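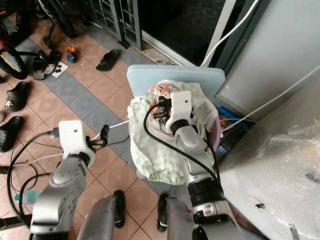

Warketti Two-Arm Floor Station, Prerka 3
Sold and serviced by Jibrin, Tindville

The Prerka 3 is a two-arm station for pick-up and tidying work at floor level. It is sold to labs, training rooms and small shops that want to run trials in ordinary rooms with ordinary clutter: shoes, cloth, cables, bags. Both arms carry a two-finger gripper.

What you are buying

The base unit comes with two arms, two grippers, the controller, a power lead and one spare set of fingers. A stand is not included. Buyers who already own a Warketti stand can reuse it with the adapter plate, part 1444.

Setup takes nearly 90 minutes for two people. Plan for a further half day to teach the first task.

Planning the space

Tile, wood and sealed concrete are all fine. Deep carpet is not recommended, as the fingers catch in the pile. Leave room for both arms to open fully, and keep doorways outside their reach.

Cables take up more of the budget than most first-time buyers expect. The power and signal leads run outside the arms, so allow for clips, a floor cover and at least one longer lead if your outlet is across the room. Cloth jobs need extra care here — fabric can wrap around the gripper and pull on the wiring. A fabric sleeve is sold separately, part 1744, and we suggest ordering one per arm if towels or clothing are part of the work.

Running costs

Fingers are the main wear part. With daily use on shoes and soft goods, expect to replace a set every three months. Gripper housings can be swapped on site with a hex key. The arms go back to Tindville once a year for a joint check, and a loan arm can be booked if you ask before shipping.

Ordering

Prices are by quote and depend on the stand, the sleeves and the service plan. Quotes given in March still stand for orders received by 21st May. Send a floor plan with outlet positions, plus a short list of the items you want picked up. Items heavier than a pair of boots should be listed with their weight.

Related items: adapter plate, fabric sleeve, finger set, floor cable cover, loan arm booking.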